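Part-time bench and floor help wanted at Clistden

Hi, I'm Roxana Rivadeneyra, I run the workshop at Clistden, and I'm looking for one more person to join us starting in March. It's a part-time job, afternoons mostly, and it's about as hands-on as a job gets. If you're the kind of person who can't walk past a crooked stack of trays without straightening it, please keep reading!

We're a small place. There's me, there's Orlando Nina and his brother Édgar, and there's Nazar Antoniuk, who does our wiring and most of our cursing. We share a building with Natska (they do upholstery, they are lovely, they have better coffee than we do) and we take in small jobs from all over: sorting, kitting, packing, light repair, short runs of parts that somebody needs by Friday and forgot to order. What comes through the door changes all the time. One week it's 700 little bags of hardware for Folden, the next it's a pile of lamp sockets that all need new leads.

So what would you be doing? A lot of it is setting up. Before anyone can do a job at the bench, the bench has to be clear, the right parts have to be out, and the parts from the last job have to be back where they live. You'd be the person who makes that happen. You'd wipe down, lay out, put away, refill, label, and then do it again for the next job. I used to do all of this myself and I liked it a lot, but I also have invoices to send and a phone that rings.

You'd also get bench time of your own. Kitting is the usual place to start: you get a list, you get the bins, you make up the sets and you check them. Orlando will show you how he does it, and then Édgar will show you how he does it, and you can pick. After a while, if you want to, Nazar will teach you to strip and crimp wire and tie up a bundle so it stays tied. He's picky, but he explains things well and he doesn't mind being asked the same thing three times (I've tested this).

A few words about the room, which people always ask me about. We have metal benches and a green floor with a real shine to it, and I'm fussy about keeping that shine. Sweeping happens at the end of every shift, mopping when it needs it, and yes, I do it too. Cables don't get to lie across a walkway. If a thing has been put down on a bench "just for a minute," it gets a minute and then it goes home. I'd love someone who finds that kind of order restful and won't roll their eyes at me.
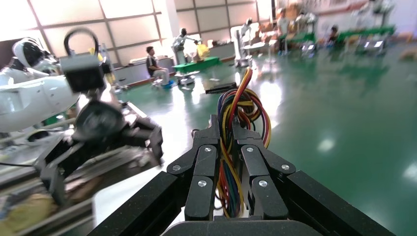

The hours are one to six, Monday through Thursday, with Fridays off unless we're in a real crunch, and then I'll ask you well ahead and you can say no. It's indoor work and you'd be on your feet for most of it, though there are stools and you should use them. The heaviest thing you'd regularly lift is a full carton of kits, which tops out at 50 pounds, and we have a hand truck for those. If lifting is a problem for you, tell me and we'll work it out with the brothers, who carry things all day anyway.

What I'm looking for in a person:

You notice stuff. A missing washer, a label on the wrong bin, a wire with a nick in it. And you say so, even if it means we have to open up a box we just taped shut.

You can keep a written list going and leave it in good enough shape that the morning crew can read it. Your handwriting doesn't have to be pretty. Mine looks like a spider fell in the ink.

You're okay with repetition. Some afternoons are the same set, over and over, with the radio on. I find it peaceful, Nazar finds it maddening, and you should know which one you are before you apply.

You don't need a diploma or shop experience. If you've stocked shelves, run a kitchen prep line, sorted donations, kept a costume closet or looked after a school supply room, you already know most of what I need. Spanish is handy, since half the shouting across the room is in Spanish, but it's not required. You do need to be 18 or over, and you need closed shoes. No sandals, even in August, even if it's only for an hour!

Pay: you start at the regular hourly rate for bench staff here, same as Édgar did, and I'll tell you the number the first time we talk so you don't come all the way over for nothing. Payday is every other Friday. There's a one-time payment of $1000 once you've been with us six months, which I brought in last year when I finally did the math on what it costs me to keep training new people. Aprons, gloves and safety glasses are on us. Lunch isn't, but there's a fridge, a microwave, and a taco truck at the corner that I can't recommend enough.

We're at 704 Cárdenas, the door on the side with the blue mailbox. The front door belongs to Natska, and if you go in that way they'll walk you through anyway and probably show you a chair. Parking on the street is fine after noon. The bus stops right across from us.

To apply, send me a short note. I don't need a formal resume, though if you've got one, sure, stick it in. What I'd really like is a few lines on a place you've kept in order, at work or at home or wherever, and how you went about it. A garage, a pantry, a sewing box, your grandmother's tool shed, I don't care. Tell me what was a mess and where you put things. The last person I hired wrote me a whole page about a spice drawer and I offered him a trial shift that same evening (that was Orlando, and he'll tell you about the drawer if you let him).

If your note sounds good to me, I'll call and we'll set up a paid trial afternoon. You'd come in at one, I'd give you a bench, a list and some bins, and you'd work alongside Édgar for a couple of hours. After that you'd help close up, the way we do every day: parts away, benches wiped, floor swept, bins back in number order. Then we sit down, have a coffee, and both say what we thought. It's fine if you decide it isn't for you.

Octavio Grajales, who used to have this job and is leaving us to go back to school, will be around through the end of March to hand things over, and he's happy to answer questions if you'd like to hear from someone who isn't the boss. Just say so in your note and I'll have him call you.

Drop your note in the blue mailbox or bring it in any afternoon before six. Put your phone number on it, please, and the best time to reach you. Two very nice people forgot last time and I still feel bad about it.

Roxana Rivadeneyra
Clistden, 704 Cárdenas, side door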